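The Long Wait for a Robot That Does the Dishes

By the features desk

A dishwasher is a robot, if you are generous with the word. So is a washing machine. Both took a job that used to fill half a day and put it in a box with a door. What neither one does is load itself, and that is where most of the remaining housework is: picking things up, carrying them, and putting them down in the right place.

Several companies say they are close to selling a machine for that part. I spent January looking at how close.

The first stop was Stuvside, which builds arms for small factories and has started a home program. Its engineers keep a list of household chores broken down into separate motions. The list has 1352 entries. "Open the dishwasher" is four of them. "Fold a towel" is eleven, and the team does not consider it finished. On the day I visited, the machine was working on socks. It paired 22 in one morning, which a ten-year-old could do during a commercial break. The engineers were pleased, and they had reason to be. A year earlier it could not tell a sock from a glove.

Factory work is further along, but less than people assume. At Gumthorpe, a packing plant that ships kitchen goods, two arms fill cartons on the night shift. They handled 2869 cartons in the week before I came. The cartons are all the same size and arrive on a belt facing the same way. When the plant changed suppliers and the new boxes had a glossy finish, the arms dropped so many that the line went back to hand packing until the grip settings were redone. The night manager told me he likes the arms fine. He still schedules a person to stand beside them.

That is the trade in most shops that use these machines. The robot gets a tidy job, and somebody on the payroll keeps it tidy.

A home has no such person, apart from the one who bought the robot to get out of the work. Kitchens change by the hour. A mug is left where the cutting board was. The milk carton is full on one day and nearly empty on the next, and it needs a different grip each time. Halliday, which rents out test kitchens to robot developers, told me that its clients ask most often for one thing: more clutter. 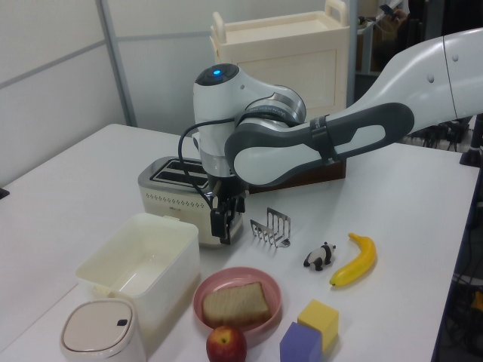
Breakfast is a common test because it looks simple and is not. Toast alone calls for finding a slot, lining up something soft with it, letting go at the right height, and later getting it out without tearing it. The gripper has to work close to the appliance without knocking it. A slice of bread on a pink plate is easy for a person to pick up, but it lies flat, and two stiff fingers have little to get under. The apple at the edge of the same plate is a different problem, being round and ready to roll. Add a banana, a metal rack and a toy panda, and the software must also decide which objects have nothing to do with the job.

Uvport, a repair and leasing firm, gave me the least excited view. It services arms at 33 sites, and its technicians see what wears out. Finger pads go first, then cables. A household machine would need the same visits, and the firm has not worked out who would pay for them.

So can a machine do the chores yet? It can do some of them, slowly, in a room set up for it. Wiping a clear counter is within reach. Moving cups from a rack to a shelf works most of the time if the cups match. Laundry is the furthest off. Stuvside expects to put its first trial units in homes with a technician on call, and it plans to leave ironing off the list.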